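Home Tips: Getting Ready for Rally and March Season

Posted 2022-05-18

The Killcombe march reaches Hurport in September, and many households are making signs and banners at home. These tips should save some time and a few stained floors.

1. Lettering on cardboard

Draw the letters in pencil first. Use a 2-inch foam brush and exterior paint, and let the first coat dry overnight. Letters 12 inches high can be read from across Long Square. Anything smaller gets lost in a crowd.

2. Cloth banners

Wash new cotton before painting it or it will pucker later. Iron it flat while slightly damp. Sew a sleeve along the top edge wide enough for the pole, and cut half-moon flaps if the banner will be carried in wind.

Bright cloth shows up best under a gray sky.
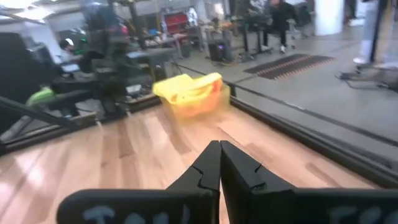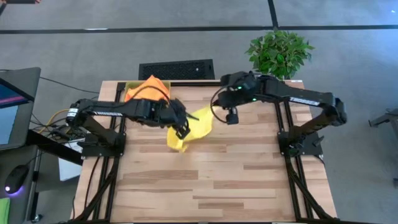
3. Paint on the table

Latex paint comes off finished wood with warm water and dish soap if you get to it within 20 minutes. For dried spots, lay a soapy rag over them, wait, and lift with a plastic scraper. Do not use steel wool.

4. Yard signs

The town limits yard signs to one per candidate or cause. Push the stakes in after rain. Bring signs indoors if a storm is forecast, and store them flat.

5. What to carry

Water, a snack, a hat and a phone number written on paper. The route from Pemier Bridge to the council offices has no shade. Last year's count was 1,215 marchers and the only open restroom was at the library.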